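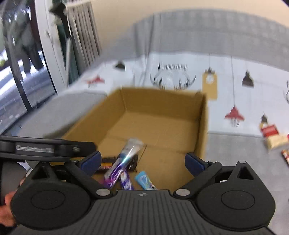
*Blue pads on, box on the couch, toothbrush pack lying across the middle.*

I've had the hand-held gripper at home since the start of May, and most evenings I've been swapping finger pads on it and picking things up out of a cardboard box. I said I'd write up the comparison once I'd done enough picks to have an opinion. I've now done 159 with the dark blue pads and 194 with the plain rubber ones that came on it, so I have one.

Both sets fit the same linkage. The blue ones are from Cellska and are softer, with more give at the tip. The stock ones came with the Prolto body and are a fair bit stiffer. Changing over takes me 12 minutes if I don't drop a screw, and I drop a screw most times.

**Flat packaging**

Anything in a blister pack is where the two sets differ most. A toothbrush in clear plastic has almost no height when it's lying down, and the stock pads tend to skate over the top edge and push it into the corner of the box. With the blue pads I can press down a little, let the tips squash, and they catch the rim of the plastic. It still slips if I come in square to the long side. Coming in across the narrow part works better.

Overlapping items are harder again. When one pack sits partly on another I often lift both, and the lower one falls off halfway up. I logged those as failures for both sets. Matúš Tóth, who lent me the gripper, logs them as passes so long as the top item makes it out. We haven't settled that, so don't put our numbers side by side.

**Chocolate and soft wrappers**

I expected the softer pads to win here and they didn't. On a chocolate bar the two sets are even. The stock pads mark the wrapper a bit more, and I broke one bar squeezing too hard, but the grip itself was solid both ways. Loose, crinkly wrappers are easy for either set as long as there's a fold to grab.

**Tubes**

The stock pads did better on tubes. The blue ones let a tube roll as they close, and if it's down on the floor of the box near a wall there isn't room to chase it. I tried a strip of grip tape on the tips, which helped for one evening and then peeled.

**The couch**

I started out on the kitchen table and moved to the couch after a week. It's a worse surface in a useful way. The box sinks and tilts a little when I lean on it, so I can't get into the habit of making the same motion every time. My success rate dropped with both sets when I moved, more with the stock pads. I also leave the flaps folded out, and I've caught the linkage arms on them often enough that I'd tape them down if I did this again.

**Camera**

The gripper camera is the Collado module on its standard mount. I tried 2 positions. The higher one shows more of the box but the fingertips get small, and I had trouble judging on playback whether a pad had made contact. I've gone back to the lower one, with both fingers well in view. Exposure is fine in the evening. In the afternoon, with the window behind the box, I get washed-out footage unless I close the blind.

**Where I've landed**

The blue pads are staying on for now, mostly for the flat packs. I'd like a pad with the soft tip and a stiffer middle, and Drotunlow lists one in grey that looks close to that. I've ordered a pair. They quote three weeks to Australia, so the next lot of picks will probably be winter ones.

I'll put the spreadsheet up when I've cleaned out the rows where I forgot to write down which pads I was using.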